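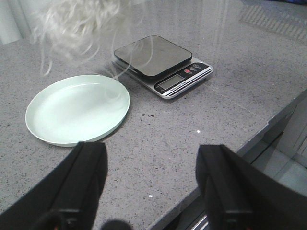 Page last changed: 14 Aug 2018

Visit to the Vlachou cheese dairy, Storkmont

Our small cooking club has wanted to see the dairy since last October, and this summer we finally got a place on the open day. The bus from Homeck leaves at 10 and stops in front of the gate, so it is not necessary to take a car. We were 16 persons in our group, which is the maximum they accept for one tour.

The guide was Mr. Nestor Sison, who has worked there as a cheese maker for many years. First we put on white coats and paper caps. Then he led us to the room where the milk arrives. The big tank holds 1021 liters, and on the morning of our visit it contained 694. In dry summers the cows give less, he explained, and the farmers must buy hay from the Diten valley.

The cutting of the curd was for me the most interesting part. It is done by hand with a wire tool, slowly, and the pieces should become as small as a hazelnut. Katsuhiko Onishi from our club was allowed to try it. His pieces were rather like walnuts, but Mr. Sison was polite.

After this we went down to the cellar. It is cold and the smell of ammonia is strong, so please bring a sweater. The older wheels are turned and washed with salt water every second day.

At the end there was a tasting of four cheeses. I liked best the young one with caraway. The oldest was too salty for my taste, although the others bought a lot of it. Whoever wants to cook with it at home should weigh it after the rind is removed, on a kitchen scale, because the rind is thick.

The shop takes only cash. The next open day is in October, and places must be reserved by telephone.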